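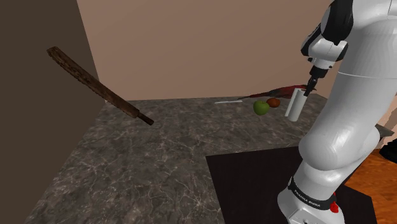

Flakdale Robotics Club - Frequently Asked Questions

Last updated May 3, 2022

I get the same emails every spring when sign-ups open, so I finally sat down and typed out my answers. If yours isn't covered, write to me through the contact form and I'll add it (eventually - I'm also grading at that time of year).

What do you do in this club?

We teach a robot arm to tidy a kitchen counter. That's the whole project this year! It's called Fliler, a name the students voted for and which I have stopped trying to explain to parents. The arm lives in simulation, so everything happens on screen, and each student writes code to pick things up and put them where they belong.

Which robot is it?

A simulated Franka Emika Panda, the white and black arm with the two-finger gripper. It's a popular one for learning because there's plenty written about it, so when you get stuck at eleven at night there's a decent chance somebody has been stuck in the same place and posted their fix.

Do I need to know how to code?

A little Python helps. If you can write a loop and a function and you're not scared of an error message, you're ready. If you can't, come to the starter sessions in the first weeks and you'll catch up quicker than you think. Two of our strongest students last year had never written a line before they joined, and one of them now fixes my code.

Do I need a fancy computer?

No. The club room machines handle it fine. You can install everything at home too, and the setup guide is on the shared drive, but please don't go out and buy a gaming laptop for this. I've had that phone call with a parent and I'd like not to have it again.

Why fruit and a toy parrot? My daughter says she spends her evenings moving an apple.

She does, and she's learning a lot! An apple is round, so it wants to roll away from a clumsy grip. A thin white stick lying flat on the marble is a different headache - there's hardly anything to get your fingers under. The red parrot is just an awkward shape, and where you grab it matters a great deal. White cylinders are the friendly ones and most people start there.

Some things on the counter are only there to be in the way. Part of the job is learning to leave them alone.

My object is floating in mid-air. Did I break it?

Probably you typed in a starting height that was too big, or gravity is switched off for that one object. Check both before you message me. We've all had a big brown stick hanging over the counter like it was waiting for a bus. Nothing is damaged, you can't hurt anything, just fix the number and reload.

My gripper closes and the object slips out. Help?

Start with the friction setting, then look at where your fingers are when they close. Nearly everyone grabs too high. Go lower, go slower, and print out the finger positions so you're reading numbers and not guessing from the picture. If it still slips, bring it to Ehsan Karimi, who runs the help table and has endless patience for this (more than I do).

How does the arm know where things are?

In the first half of the season, you just ask the simulator and it hands you the exact position of everything. It's cheating and we all love it. After that we take the positions away and you have to work from the camera view, and there's usually some groaning that week. Objects hide behind each other, a reddish fruit behind a green apple is half gone, and your lovely code starts reaching for the wrong thing.

Is there a competition?

Yes, in June! It's the Lombardi Cup, held over in Wurkton, and we go as one group but compete in teams of two. Each team gets a counter layout they haven't seen before and 6 minutes to clear it. Points for every object placed, points off for knocking things onto the floor. Our best score so far is 73, set by a pair who only got their code running on the bus there, and I do not recommend their method.

Can I compete on my own?

Sorry, it has to be pairs. If you don't have a partner, tell me and I'll match you up. I try to put somebody who likes the math with somebody who likes the coding, and it mostly works out.

Will we ever use a real arm?

I'd love that, and it's the question I get most. We don't own one. If your code behaves well in the simulator you've done a good chunk of the thinking already, but I won't pretend it would run perfectly on a real machine first try. Real tables wobble, real cameras get glare, real fruit has a soft side.

How much time does it take?

We meet for 2 hours after school, once a week. Most students do a bit extra at home, and in the run-up to the Cup they do a lot extra. Homework comes first, and I do check.

What does it cost?

Nothing to join. You'll need money for lunch on the competition trip, and if that's a problem, have a quiet word with me and we'll sort it out.

Can I join halfway through the year?

Sure, just be ready to read through the older worksheets. The last date I can add anyone to the Cup list is the end of this month.

Who do I contact?

Me - Tullio Testa, room next to the library, or the contact form. For install problems go to Ehsan first, and please send the full error message with it.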